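Firmware person wanted at Wavau (plus a few growers and brewers to test things)

Hello! I'm Takeshi, I look after the hardware side at Wavau, and I'm after two sorts of people. One is an embedded software engineer to join us properly, on the payroll, with a desk and a soldering iron. The other is a handful of people who'd be happy to have one of our little monitoring boxes on their wall over the winter and tell me what's wrong with it. Both are on this page, job first, so scroll down if you only came for the free box. 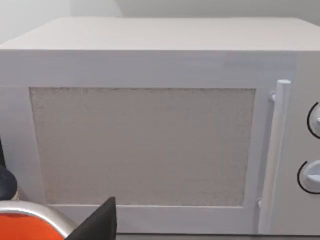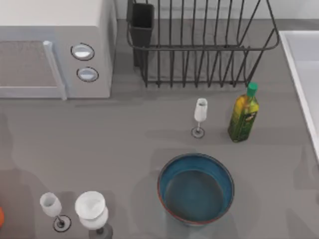
The microwave, close up and then from overhead with the rest of the worktop.

So, what do we make? Small networked boxes that keep an eye on temperature, humidity and the odd door switch, and shout when something goes out of range. The one you'd be working on is called the Astari. It sits on a DIN rail, takes its power over the network cable, and talks to sensors on a one-wire bus and to whatever you've got with Modbus on it. It has a built-in web page for setting things up, it sends email and SNMP traps, and it'll publish over MQTT if you ask it nicely (at the moment you have to ask it twice, there's a bug, that could be your first week!).

Our customers are cold stores, small breweries, plant nurseries, a couple of museums and a lot of people with a comms cupboard that gets too warm in September. They buy one, forget it's there for years, and then ring us up when the building's been rewired and it has a new address. I like that sort of customer. It does mean the firmware has to be boring in the best way. We've shipped around 1,000 of the older model and I still take support calls on the very early ones.

The older model is the Warnex, by the way. You'll hear the name a lot. It runs on a processor you can't buy any more and the code was mostly written by me, late at night, and I'm sorry in advance. You won't be asked to add features to it, but you will need to read it now and then, mainly when a customer wants their old settings file to load on the new box.

The job

It's mostly C on a Cortex-M part, with an RTOS underneath and a fair bit of network code on top. Katsuhiko Fujimoto writes the other half of the firmware and you'd be working with him most days. He did the sensor bus and the logging, and he's keen to hand over the network side so he can get on with the relay board. I do the schematics and the layout, so if a pin is in a daft place you can walk over and tell me.

Things waiting for whoever starts:

The event scheduler. It can switch a relay by time of day, but it gets muddled when the clocks change, and it can't yet do "every other week". A brewery has been waiting for that one very patiently.

Secure firmware updates. We have signed images and a bootloader that checks them. What we haven't got is a decent way of rolling back if the new image starts up and then can't get on the network.

TLS. It works, but it's slow to connect and it eats more memory than I'd like. Some of that is the library and some of it is how we've set it up.

The web page. I'm not looking for a designer, but you'd need to be willing to poke at some plain HTML and JavaScript that has to fit in a very small bit of flash.

Tests. We have a rack with Astaris in it that get a new build every night. The scripts are in Python and they could do with somebody who cares about them.

Who I think would like it

You've written C for a small processor that somebody outside the building then had to rely on. That's the main thing. I don't mind if it was a heating controller or a guitar pedal. You can read a datasheet and spot where it's fibbing, you're not scared of an oscilloscope, and you've chased at least one fault that only happened when nobody was looking at it.

It'd help a lot if you've spent time with lwIP or something like it, and know your way around a Wireshark capture. Modbus would be lovely but you can pick it up in an afternoon. I don't need a degree certificate. If you've got one, fine, put it in, but I'd much sooner see some code or hear you talk through a board you've worked on.

You'd also be on the support phone now and again. We all take turns. Most calls are about passwords and network masks, but every so often one tells you something about the product that you'd never have found on the bench, and I think it's good for us to hear it straight from the person who's cross.

Pay, hours and the rest

It's full time, permanent, and I'd be glad to talk about four days if that suits you better. Pay depends on what you've done before, and I'll give you the actual range on our first phone call so neither of us wastes an evening. Holiday is 23 days plus bank holidays, and we shut between Christmas and New Year on top of that. There's a pension. You can work from home for part of the week once you've settled in, though the boards and the test rack live at the workshop and you'll want to be near them fairly often.

We're up one flight of stairs and there isn't a lift. If that's a problem for you, please still get in touch, as there's a ground-floor room by the stores that we can turn into a proper bench.

How to apply

Send me an email with your CV and a few lines about something you got working that you're pleased with. No covering letter in the formal style, please, I never know what to say back to them. Closing date is Oct 21, 2022. After that I'll ring everyone who looks like a fair match, and then there's one visit to the workshop. We'll have a look at a real bit of our code together and you can tell me what you'd change. There's no whiteboard, no puzzles about burning ropes, and we'll pay your train fare.

I answer everybody. It may take me a few days if there's a production run on, so don't be shy about nudging me.

Agencies: we're all right, thank you.

Winter testers

Now the other thing. We've got a batch of pre-production Astaris and I'd like them out in real buildings before we commit to the big order of parts. I'm especially after greenhouses, polytunnels with power, cellars, fermenting rooms, cold rooms and anywhere a bit damp and unkind to electronics. Small server rooms are welcome too, but I've already had quite a few offers of those.

You'd get the box and 2 sensors, one for temperature and one for temperature and humidity together, with enough cable to put them somewhere useful. If you need a PoE injector I'll put one in the parcel. You fit it, set up whatever alerts you'd want in everyday use, and leave it running until spring. Once a month I'd like a short email from you, and if it does anything odd I'd like one straight away, with the log file attached if you can manage it (there's a button for that on the status page).

A few conditions. You'll need a wired network connection where the box is going, as there's no wifi on it. Please don't make it the only thing standing between you and a room full of spoiled stock; keep your existing alarm running next to it. Leave the relays alone on these early boxes unless you've talked to me first, and don't wire mains to them at all. And I'll be sending out new firmware fairly often, so you need to be all right with pressing the update button when I ask.

You keep the box at the end, and I'll swap it for a finished one once they're in stock. You don't need to be technical. Some of the best reports I had on the Warnex came from a lady with a lot of orchids who wrote down everything that happened in a notebook, times and all.

To volunteer, email me with the word TESTER in the subject. Tell me what sort of building it is, what you'd like to measure, how far the sensors will be from the box, and what switch or router you've got there. Same closing date as the job. And yes, you can put yourself down for both!

Any questions about either, the number is on our contact page, ask for me or for Katsuhiko. Mornings are best.

Takeshi Takeda
Wavau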